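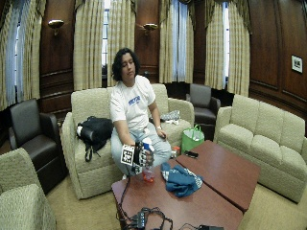
# Liltia lounge tasks – data card

Last updated: Tuesday, October 11, 2022

Liltia is a set of recordings of small household and service work, made for the robot program at Grinholm, a company which runs guest houses. The first robots shall take over part of the tidying in the lounges. Our staff asked early what this means for them, so this card speaks also about the work and not only about the files.

## Contents

The set has 3169 short recordings, each with one task. There are 2 kinds of recording:

- glove: a person handles a thing such as a drink bottle with a sensor glove, and a marker card on the back of the hand gives its position
- gripper: a camera on a hand-held gripper tool looks into the room, with a very wide round view
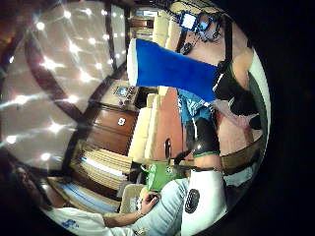 ## What changes for the staff

Until July the recording was done after the normal shift. The staff of Talavera house found this too tiring, and they were right. Now it is paid working time, at most 80 minutes in a day, and the cleaning plan is made shorter on these days.

22 employees took part. Some of them like the new work, others say it is strange to teach a machine their own job. Grinholm has promised no dismissals during the trial – what comes after it is still not agreed.

## Known limits

People can be seen in the gripper recordings, also when they only sit nearby. Please do not use the set to measure how fast a person works. Access requests go to the Trornovano office, in writing.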